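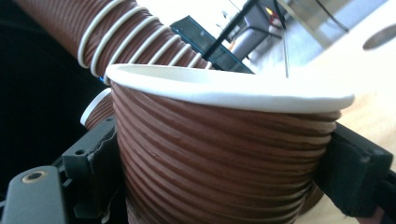
A ripple-walled cup with a white rim, in front of a length of flexible hose.

The Green Check Mark Is Not Your Friend

Feb 6, 2020

Every company that ships software has a dashboard now. Ours hangs on the wall outside the kitchen, and for most of last year it was green. I remember this because it was also the year in which customers of our billing product, Lastholm, couldn't download an invoice on the last day of the month, several months running, while the wall glowed like a lawn.

I bring it up because the flaky test is back in fashion as a topic. A flaky test is one that passes or fails on the same code depending on its mood. There are talks about it, there are paid tools for it, and there is a growing belief that the cure is to run the thing again. If it passes on the second try, or the third, the build goes green and everybody goes to lunch.

I'm not convinced, and I've spent a good part of the winter trying to be.

Start with the sales pitch. Gukora, the build service we moved to, has a setting called automatic retry. You tick a box and failed tests get up to three more chances. The page describing it talks about "restoring developer trust." What I'd like to know is trust in what. A test suite of 2,574 tests that goes green after retries has told you that each test can pass at least once. That's a much weaker claim than the one most teams think they're getting, and it's weakest exactly where the trouble lives: in timing, in shared state, in the order things start up.

Our invoice bug was one of those. Two jobs wrote to the same table, and when the second job got there first the file came out empty. We had a test that caught it. It had been catching it for months, failing now and then, being retried, passing, and being forgotten. When we went back through the logs the failures were all there, folded up under a small gray arrow you had to click.

The next idea up the ladder is quarantine. Flaky tests get moved to a separate list, where they still run but can't block a release. I like this more than retries, on paper. It admits there's a problem. But a quarantine with no exit date is a landfill. When I asked for ours to be printed out, it had 20 tests in it, and for eight months the list had only grown. Several covered payments. One covered the login page, which I would have thought somebody cared about.

Then there are the products that promise to sort it out for you. We tried Wekuvness for a while. It looks at your test history and gives each test a score, so you can tell a real failure from noise. The score was fine as far as it went. It correctly told us that a lot of our browser tests were unreliable, and anyone on the team could have told you that over coffee. What bothered me was what people did with it. A failure with a bad score got waved through faster than before, with a number attached to make the waving feel scientific.

I should be fair here. The usual reply is that the alternative is worse. A team with a hard rule, no merges on any red, will spend its mornings staring at a build that broke over a slow network call. People get angry, then they get sneaky, and tests start to vanish in commits labeled "cleanup." I've seen that too. I may have written one of those commits.

So what did we change? Less than the vendors would like. We turned retries off on the main branch and left them on everywhere else. A test can stay in quarantine until the end of the month after it goes in, and then it gets fixed or deleted, with the deletion reviewed like any other change. The first deadline falls in March, so I can't say whether it holds. We also threw out 600 browser tests that checked things already covered further down - an ugly afternoon, and I still get questions about it.

The one new thing we built is a small script, named Szabó for reasons that predate me, that takes each test failing on the main branch and runs it over and over during the night. It doesn't turn anything green. It writes down how often the test failed and what else was running at the time. So far it has found two real bugs and a great many bad sleeps, the kind where someone typed a wait of two seconds and hoped.

Builds are slower this month and the wall outside the kitchen is red more often than it used to be. Two people have asked me whether it's broken.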